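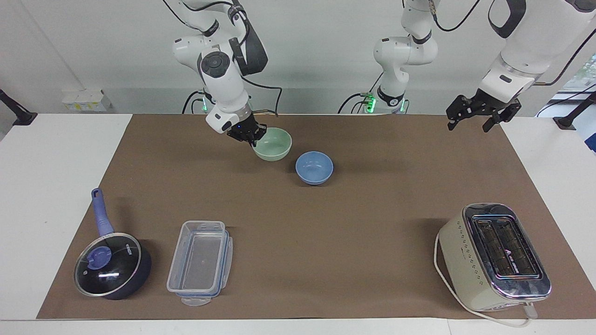 Mint bowl out on the brown mat, toward the back. Kitchen sort, part one.

Starting a little thread on the great kitchen sort, mostly for the three of you who asked, and a bit for me so I remember what I decided.

1/ We moved to Domstead in November and I unpacked the kitchen in a single evening, which any sensible person would have told me to spread over a week. Everything went wherever there was a gap. The bowls ended up in four different cupboards and I've been opening the wrong door ever since!

2/ So now I'm doing it properly, one kind of thing at a time, on the long white table. Bowls first. I use bowls for everything (soup, cereal, chopped onions, keys, the buttons that come off coats) and I'm fairly sure they're the reason the plates never have anywhere to sit.

3/ The brown mat goes down before anything else does. It's scuffed and the edges have gone wavy from being rolled up behind a door all winter, but it saves the tabletop and it's so much quieter. If you've ever set stoneware down on a bare hard table at six in the morning with people asleep upstairs, you know what I mean.

4/ People always ask about the mint green one. It came from a seconds shelf at a shop in Zolthorpe, the kind of place you go into for a lampshade and come out of an hour later with a bowl. I love that pale green. The inside wall looks a touch darker than the rest, and oatmeal looks almost elegant in it, which is a lot to ask of oatmeal.

5/ I got the tape measure out at this point and things became serious. The shelf I want for bowls is 300 mm deep and the mint one is 181 mm across, so there's no hope of getting a second one like it behind. One row, then, with small things tucked in at the back where I'll forget them until next spring.

6/ Somebody replied asking why I don't just stack them all. I do stack them, but only when the shapes agree with each other! A bowl that sits crooked inside another bowl will scrape the glaze sooner or later, and I've lost a couple that way. A folded paper napkin between them helps if you have to.

7/ My rule for what stays near the stove: did I reach for it this week? Mint bowl, yes, every day. The enormous salad bowl my aunt gave us, no, it comes out for birthdays, so it's going up high over the fridge where it can think about what it's done.

8/ Shelf liner, for those who wanted to know. I bought the Plernalel one, the ribbed kind, and cut it with ordinary scissors. It does curl at the corners for the first day or so. I put a heavy cookbook on each end overnight and that settled it down.

9/ I did get sidetracked by the drawer of lids. I won't go into the drawer of lids. There were lids in there for containers from two apartments ago, and one of them I'm pretty sure belongs to a paint can.

10/ The donation box is filling up nicely, though. The thrift store on Echevarría Street takes kitchen things as long as they're clean and nothing is chipped, and they're lovely about it even when you turn up five minutes before closing with your arms full.

11/ Mugs are next and I'm dreading them a little, because every single one has a story and my family will defend all of them. If you've got a good way of storing mugs that isn't hooks (we rent, no drilling) please tell me before the weekend!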